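Flistix Help > Robot learning > Collecting demos

How many demos before a bimanual plug-insertion policy stops being garbage?

Posted by benchrat_16

Hi all, quick one, battery on laptop is dying. Two arm setup, teleop, task is pick up a small harness and plug it into a board. Green PCB held in a gray frame so it doesnt slide. Fixed camera plus a wrist camera. We have 50 good episodes since February and the policy reaches for the harness fine, then just hovers. Never commits to the connector.

Start pose for every episode is more or less like so:

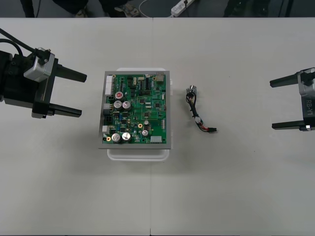
Start pose, fixed camera. Board between the grippers, harness on the right.

Things I already tried - longer training, smaller action chunks, dropping the wrist view (worse). Someone at Multia told me to go to 2000 episodes before even looking at results. Is that for real? I have one operator and she has other work.

Also do I move the board between episodes or leave it put? Right now it stays.

Posted by Bevetti_lab_tech

2000 is a lot for one board. We got something usable at 200, similar task, but we moved stuff every single time. If the board never moves, the policy learns one spot on the table and thats it. Shift it a few cm, rotate it a little, flip the harness so the plug points somewhere else. Write the ranges down or your operator will drift back to the comfy spot. Mine did.

Hovering, in my experience, is the operator hovering. Watch your own episodes at full speed. If there's a pause before the insert while the person lines things up, the model copies the pause and gets stuck in it. Cut the pauses or redo those.

And keep the wrist view!! Dropping it is why it got worse.

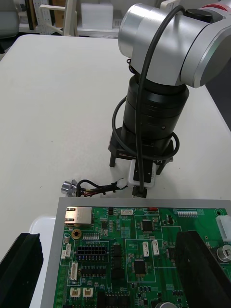 Check what the wrist camera sees at the moment of contact too, not only at the start. On ours the fingers blocked the socket for the last bit of the insert, so the model was basically guessing. Tilted the camera mount, re-recorded, much better. Old episodes went in the bin because the view didn't match anymore, that hurt.

Posted by urbonaite_fan

just get more data

Posted by solderbrige

Late addition. Split your count by phase - grasp, carry, align, insert. 50 episodes is 50 grasps but maybe 16 clean inserts if the rest needed a second poke. Record short ones that begin with the plug already in the gripper, right near the connector. Cheap to collect, operator can do a pile before lunch. We use the Urbonaitė naming sheet for this so the short clips dont get mixed in with full runs.

Keep the recoveries too, miss then fix. Label them seperately so you can pull them out if they hurt.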